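The **double high-five**, also called a **high-ten**, is a gesture in which two people raise both arms and press or slap their palms together at the same moment. It is a form of the high-five and is used for greeting, celebration, and physical education games. The name "high-ten" refers to the ten fingers each person brings to the gesture.

## Form

The two people stand face to face, usually a little less than one arm's length apart. Each person's right hand meets the other's left. Contact is normally made above head height, although partners of very different heights often meet at the shoulder of the taller one. The hands may be clapped and released, or held flat together for a moment. The held version is more common in partner exercises, where it serves as a starting or finishing position.

Players are generally taught to look at the partner's elbows and not at the hands. This advice is also given for the single-handed high-five, where a miss is more likely.

## Variants

- **Low ten** – both palms are turned up at waist height and struck from above.
- **Jumping ten** – both people leave the floor and meet at the top of the jump. It is common after points in volleyball and basketball.
- **Held ten** – the palms stay together while the partners lean, step, or turn.
- **Carry ten** – a small, light object is kept between one pair of palms.
- **Chain ten** – a line of players passes the gesture along, each turning to the next.

## Use in gym classes

In schools and clubs the held ten is used as a warm-up for balance and cooperation. The Troldale recreation program lists it under partner work for ages nine and up, with sets of 20 claps followed by a short lean. Its handbook, compiled by Branislav Hrubý, advises a wooden or rubber floor, flat shoes, and no rings or watches.

The carry ten is usually played as a race. Partners walk sideways across the gym with the object between their hands and must start again if it falls. A folded cloth, a beanbag, or a piece of foam will do. Hard or heavy objects are avoided. In the Grornville version the pair has 36 seconds to cross and come back, and only the fingertips may be moved to correct a slipping object. The Tichý version has no time limit, but allows one drop.

## Use with headsets

Since the spread of virtual-reality games played on foot, the gesture has also been used between players who are wearing headsets. It may be made in the air between two characters on screen, or physically, between people who share the same floor. 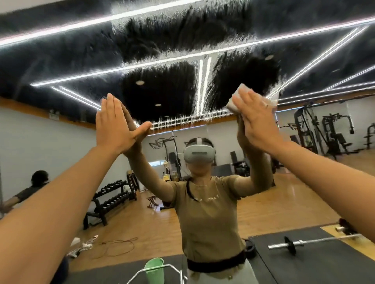

Physical contact depends on how well each player can judge where the other's hands are. Players who see the room through the headset's cameras can usually make the gesture at a normal pace. Those who see only a drawn character tend to raise their hands slowly and wait for the palms to touch. Rezaul Sivakumar, writing in a newsletter for the Arkar activity centers, recommended that one partner hold still with both arms up while the other closes the gap. He also suggested calling out "ten" before moving, a habit borrowed from the chain ten.

Long hair is tied back and straps are tightened beforehand, as a raised arm can knock a loose headset. Jumping tens are generally not allowed in headset play.

## See also

- High-five
- Fist bump
- Clapping game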